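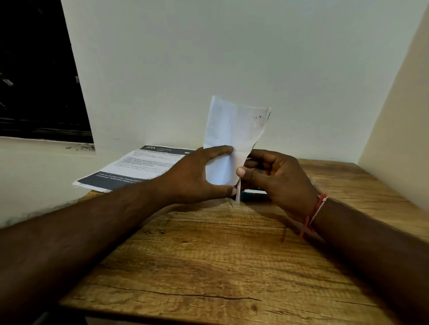
Paper Desk and Stapling Station – Walk-Through Checklist
Site: Mosquera building, handout room
Date: October 1, 2022
Checked by: Edin Lazarević
Form in use: Faseo desk form, short version

Marks: OK, FIX, or DOUBT. I use DOUBT a lot. The form wants a yes or a no and most desks don't give you one.

1. Work surface

Surface clear enough to fold and staple on – OK
Surface sound – DOUBT
Comment: The top has dark cracks running across the grain. The last report called them "cosmetic." Maybe. I would like to know how anyone decided that without running a cloth over them. If the cloth snags, so will a sleeve. Cloth test to be done before the next big batch.

Surface level – DOUBT
Comment: Not measured. The May sheet says "level" and gives no reading, so I am not copying it across.

2. Window and walls

Back wall free of hooks, nails, loose fixings – OK
Sill clean – FIX
Comment: Dark marks along the front edge of the sill. Could be dirt, could be staining. Wipe first, then argue about damp.
Lower wall beside the desk – FIX
Comment: Smudged. Same cloth.

Light good enough for small print – DOUBT
Comment: The window can't be counted on after dark, and the small print on these sheets is small. Ask the people who do the folding, and don't ask them at noon.

3. Paper handling

Printed sheets kept flat and away from the fold area – OK
Folded by hand, no blade in use – OK
Batch size – FIX
Comment: The job card says 226 sets in one sitting. Whoever wrote that has not folded 226 of anything. Break after every 15 minutes, and put the break on the card, or it won't be taken.

Header numbers match the job card – DOUBT
Comment: There is more than one header number in use at this desk. Check each pile against the card before stapling. Pulling staples out again is how people get stuck under the nail.

4. Stapler and refills

Refill done with the stapler flat on the table – OK
Staples come from a marked box – OK
Fingers clear of the channel when closing – DOUBT
Comment: The Stimell instruction sheet says "keep hands clear," a fine thing to say about a job done with two hands. I want it changed to "push the strip in, let go, then close."

Loose strips back in the box after loading – FIX
Comment: A strip left lying on the wood breaks up and ends in the paper. One strip out at a time.
Wrist and sleeve items – DOUBT
Comment: The form says no bracelets at all. I think that rule was written for a powered machine and pasted in here. Tuck in loose ends and carry on, until somebody shows me an injury from a hand stapler and a bit of thread.
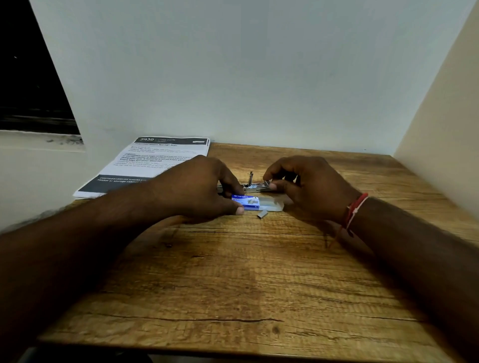
Edin, I don't agree on the strips. If you load one at a time and put the box away each time, people get fed up and start forcing bent ones in. Leave a saucer on the desk and let them keep a few out. We did that all through May and the paper was fine.
– Fliltmont desk, added to the shared copy

Reply: I'll accept a saucer if it has a rim. "The paper was fine" I'd like to see in writing. Item stays at FIX until there's a saucer.

5. Jams and waste

Jams cleared with a tool, not a fingernail – DOUBT
Comment: Everyone says they do this. No tool is listed for the desk. Draw your own conclusion.

Bits of staple picked up before the next set – FIX
Comment: Sweep toward a cup. Do not brush them off the front edge onto the floor. Room 11 did, and then complained about its carpet.

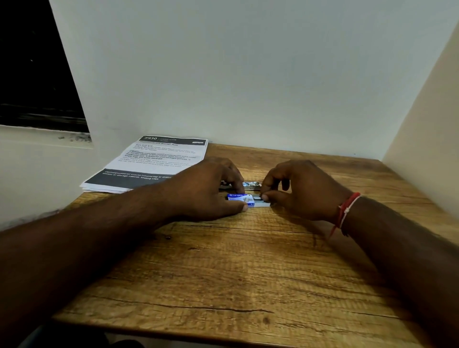
Item 5: stapler, staple box and metal pieces on the desk.

Spent or broken staples in a lidded tin – FIX
Comment: Tin requested under order 717. I have requested it before.

6. Sign-off

Desk may be used: yes, with the FIX items open.
Next check: when the tin arrives, or when I lose patience.
E. Lazarević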